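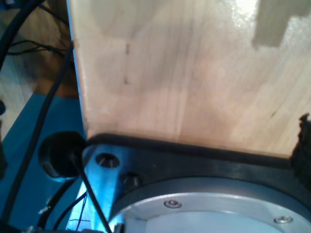 Tostari Workshop Bench, Model 42
Equipment for schools, colleges and community workshops

The Tostari Workshop Bench is a fixed-height work table for technical classrooms and shared repair rooms. It is supplied by Torres Educational Equipment and is delivered flat, with all fittings and one assembly key. The bench seats two learners side by side and may be joined to a second unit along either long edge.

The top is finished with a clear hardwax oil at the factory. Purchasers should expect the colour to deepen in the first months of use, particularly in rooms with strong daylight. Marks from pencil, flux and light abrasion may be removed with fine paper and a fresh coat of oil. Varnish and polyurethane must not be applied over the original finish.

Ordering information

Product code: 3875
Supplied as: single bench, unassembled
Lead time: 30 working days from receipt of a signed order
Warranty: 2 years on the frame and fittings; the top is excluded
Optional items: Mimel lower shelf, Pratis cable tray, lockable castors

Orders placed in January are processed when the warehouse reopens, and the lead time is counted from that day.
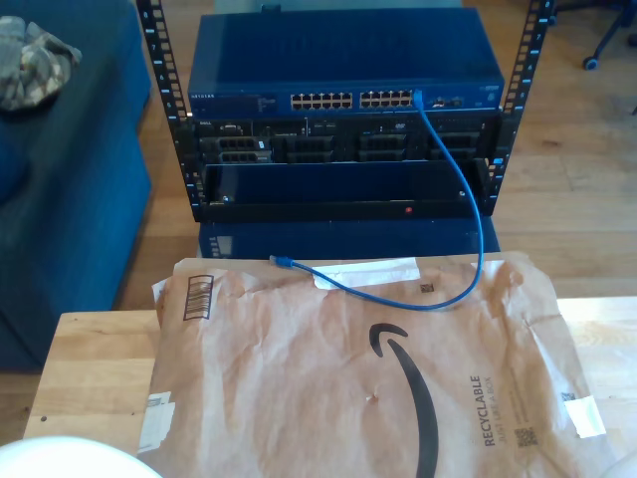
The Pratis cable tray is fixed beneath the rear edge of the bench with four screws and carries power and data leads along its full length. It must be fitted before the bench is placed against a wall. Power outlets are not included and should be installed by a licensed electrician in keeping with local rules.

Where benches are joined in a row, the trays line up and leads may pass from one bench to the next -- an end cap is required at each end of the row. End caps are sold in pairs.

Common enquiries
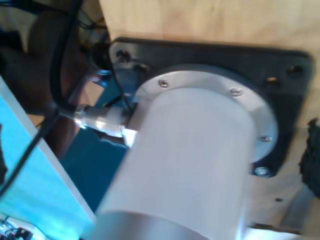 Can the bench be used without being fixed to the floor?
The bench is stable when free-standing on a level floor, provided that the four adjustable feet have been set and locked. Floor fixing is required only where a bench vice is fitted.

Can a replacement top be ordered separately?
Replacement tops are held in stock for current models. Please quote the product code and the name of the original purchaser. Requests should be addressed to Homa Azimi, Parts and Service.

Returns and care

Unassembled benches may be returned in their original packaging. Freight on returned goods is charged to the purchaser unless an item has arrived damaged, in which case Ariel Dumlao in Customer Accounts will arrange collection. Assembled benches cannot be accepted.
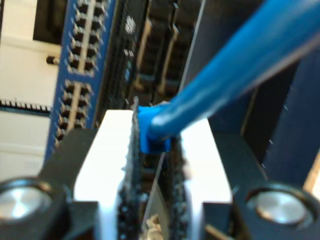

Circuit board held edge-on.

A printed care sheet is packed with every bench, and further copies may be requested at no charge. Spare feet, end caps and assembly keys are listed in the Torres parts catalogue under Workshop Furniture.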